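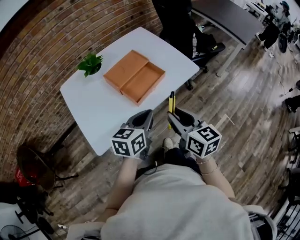 Handheld grippers: curved jaws or flat pads for drawer boxes?

Posted in Grippers and End Effectors

gluegunmonday

Trying to pick a gripper before we record a big batch and going in circles. Setup is two handheld grippers, one per hand, marker cubes on both, head camera looking down at a white square table. Fingers are the curved dark gray plastic ones. Task is a slide-out drawer box, the orange-tan one. Pull tray, put something in, push shut.

Problem 1: curved jaws. Fine on pens and markers. On the box the tips only touch at a point or two and the tray wants to twist when I pull. Flat pads would fix that I think but then I lose the nice pinch on round stuff.

Problem 2: cube tracking. When I lean in, the right cube gets lost, pose jumps, then comes back. Lost 72 clips last week out of a batch of 100 that should have been easy. Not all from this but most.

Have a set of Grudau flat pads on loan till Monday, and somebody offered me a pair of Shehu soft fingers. Can't afford to record everything twice. Target is 3,000 clips by December. Which would you go with, and is there anything to do about the cubes short of buying a second camera? Same fingers will go on the real arm later so whatever I pick I'm stuck with.

3 replies

rillham_bench

Did almost this exact comparison in the spring at Rillham, drawer boxes and small jars. Short version: flat pads for the drawer, keep the curved ones if more than half your tasks are round things.

Longer. Curved tips on a cardboard tray, you end up squeezing harder to stop the twist, then the tray wall bends and your closing width reading is junk. Flat pads spread it out. We put thin rubber on ours, the grippy kind you line kitchen shelves with, glued not taped. Tape creeps after a day.

Soft fingers: liked them for picking up, hated them for pulling. They fold back under load and the tip isnt where your tracking says it is. For a handheld rig where the whole point is knowing where the tip is, I'd skip.

If you stay with curved, pull the tray from the middle of the front edge with one hand and hold the lid down with the other. You have two hands, use them. Most of my twist was from pulling on a corner.

On the cubes. Check in this order:

Exposure first. Motion blur kills markers faster than anything. Shorter exposure, more light on the table.

Then print. Matte paper only. Glossy shines and the white squares run into the black ones.

Then how you stand. If your forearm comes across the cube the camera has nothing to see. Try elbows out a bit and the table a little farther off. Feels silly for ten minutes then you stop noticing.

Also check the cubes haven't slipped on their mounts. Ours did, took us two days to catch. Put a paint dot across the joint so you can see it.

And before you commit, do 100 with each finger on the same box, same person, same lights. Throw away the first few of each, you're still learning the feel. Count clips that survive tracking AND finish the task. One number per gripper. Don't mix in other objects yet.

overtorqued

just get the second camera. we messed with lighting forever at Vilside and a side camera fixed it in an afternoon. sync is annoying but you do it once

no opinion on pads

halfstepper

Going to disagree a bit with the flat pads answer. Depends on the arm. If the real arm has a wrist that's loose at all, flat pads are fussy, they need to land square on the edge or one side touches first and shoves the box. By hand you correct for that without thinking about it. The arm won't. Curved ones forgive more angle.

What I'd try, cheap: curved fingers with a short flat section at the tip. Print a clip-on cap, flat on the inside. We run those now. Still picks up a pen ok, pulls a drawer fine. First print cracked at the corner so make the wall thicker than you think and dont print it standing up.

Agree on matte paper. Agree on blur too. I wouldn't buy a camera until you've gone through the bad clips and sorted them into blur, blocked, or marker too tilted. If they're mostly blocked, yes, second camera. If blur it wont help much, you'll just have two blurry views.

gluegunmonday

Thanks all. Sorted some of the bad ones at lunch, mostly blur, a few blocked by my own arm. So exposure first. Printing the caps tonight, will run them against the Grudau pads on the same box before they go back. Passing on the soft fingers.

@halfstepper what did you print the caps in? PLA is all I have loaded rigth now.

halfstepper

PETG. PLA will do for the test, swap before the long run.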